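Chapter 13
Cooking with Steam

What you will learn in this chapter
How water carries heat into food
Why steamed bread stays pale and soft
How to set up a steamer and a clear work surface
How to move hot food from the tray to the plate
Key terms: steam, condensation, latent heat, perforated, proofing, domed lid

Put a lid on a pan of simmering water and wait a minute. When you lift the lid, its underside is covered in drops, and if your hand is in the wrong spot you find out very quickly how much heat a little cloud of vapor can carry. People have been cooking with that heat for thousands of years, in bamboo, clay, woven grass, tin and steel, and it is still one of the gentlest ways to turn raw dough into bread. I love teaching this chapter! It has the best smell of any in the book, and it asks for very little equipment.

In Chapter 12 you baked the Grelwood rolls and watched their crusts go from white to gold to brown. Keep those rolls in mind. The dough you will use here is close to the same dough (flour, water, yeast, a little sugar, a spoonful of oil), and yet the bread that comes out of a steamer has no crust at all. It has a thin, smooth skin you can peel back with a fingernail, and inside it is as soft as a pillow. Same flour, same yeast, completely different bread. The whole difference is in how the heat arrives.

13.1 Heat that travels in water

An oven surrounds food with hot dry air. Air is a poor carrier of heat, so you can reach into a hot oven for a moment without harm as long as you touch nothing. Steam is another matter. At sea level water boils at 100 degrees Celsius, and the steam that leaves it holds a great deal of extra energy, the energy it took to turn liquid into gas. We call this latent heat. When steam touches something cooler than itself, such as a ball of dough or your wrist, it turns back into water and hands over that energy all at once.

So a steamer at 100 degrees can cook a small bun in less time than you might expect, even though an oven for rolls is set much hotter. And the temperature takes care of itself. As long as there is water boiling in the bottom and the lid isn't clamped down tight, the steam around the food stays very close to the boiling point. Turn the burner up and you get more steam, and you run out of water sooner, but you don't get much hotter steam.

Now for the color. Browning needs a dry surface and a temperature well above boiling. A bun in a steamer has neither one. Its surface is moist the whole time, so it comes out about as pale as it went in.

13.2 The steamer and the space around it

Every steamer, fancy or plain, has the same working parts: a place for water, a source of heat, a tray full of holes, and a lid. The holes matter most. They let vapor rise past the food and let the drips fall back, so that the buns sit above the water and never in it. A tray with holes is said to be perforated, and you will see that word on the equipment lists from here on.

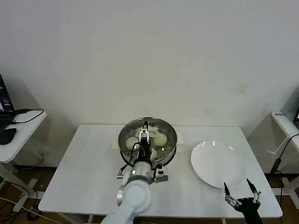 Give the steamer a table of its own if you can, or at least the middle of one. You will be reaching over it, and you don't want to be steering around mixing bowls and bags of flour with a hot bun in your tongs. Put a flat pad underneath to protect the tabletop. Set the serving plate down before you start cooking, on the side of your stronger hand, and close enough that the trip from tray to plate is a short one. I can't tell you how many students have a perfect batch ready and then go hunting through the cupboards for a plate!

Leave room between the buns as well. Dough grows as it cooks, first from the yeast, which gets one last burst of activity in the warmth, and then from the gas and water vapor swelling inside. Buns that touch will join, and when you pull them apart the skin tears. In a small pot, three is a comfortable load. If you have more, cook in rounds and keep the waiting ones under a cloth.

13.3 A baker's notebook

Kwok-wai Yuen ran the steam counter at the Anora bakery for 15 years, and he kept a notebook by the stove the entire time. When he let us copy from it for this book we found 1,491 numbered batches, most with a single line of notes. The lines are wonderful. "Rain, dough slow." "New flour from Bermúdez, thirsty, add water." "Lid off too fast, all wrinkled, ate them anyway."

That last one describes a problem you are very likely to meet. Steamed buns are held up by hot gas while the crumb inside is still setting. Yank the lid and cold air rushes in, the gas shrinks, and a lovely smooth dome can pucker like a raisin. Yuen's fix was to turn off the heat, tip the lid open by a finger's width, and leave it that way for a few minutes before taking it off. Try it both ways in Activity 13B and compare.

He was also firm about resting the dough. Shaped dough needs time to puff up before it meets the steam, a stage called proofing. Too short and the bun is dense. Too long and it spreads sideways. A see-through bowl is a real help during the first rise, when the dough is still in one piece, as you can check on it from the side without lifting the cover. 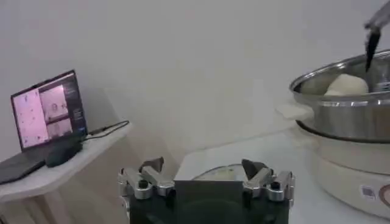
Figure 13.2 Dough in the steamer pot, with a clear glass bowl alongside.

Before you begin

Read Activity 13A all the way through, then check your station. You will need a steamer with its tray and lid, a kitchen scale, a clear bowl, a clean cloth, tongs, a plate, and the Truler dough card from the back of the book (cut along the dotted line). Tie back long hair and roll up loose sleeves. Fill the base to the line with cold water and have a second cupful ready.

When you open the lid, tilt it so that the far edge rises first and the steam goes away from your face. Practice this once with the steamer cold. Then weigh out your flour and turn to Activity 13A.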